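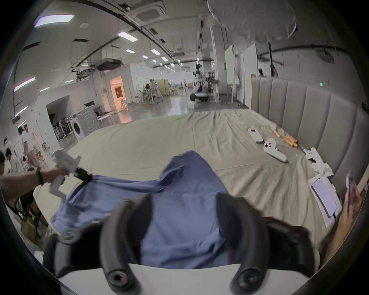 Housekeeper, part time, Srour Guest House

We are looking for a housekeeper to join our team of five. The house has 17 rooms on three floors, and there is no elevator.

The work is changing beds, cleaning bathrooms, restocking towels and soap, and reporting repairs to the front desk. Shifts run from 9:30 to 2:30, four days a week, including some weekends. Pay is $428 a week. Lunch and parking are provided.

Hotel experience helps but is not required. You must be able to lift 37 pounds and climb stairs through the shift.

To apply, leave a resume at the desk or mail it to Muthu Rodrigues, 431 Lolier Street. Applications close Jul 25, 2026.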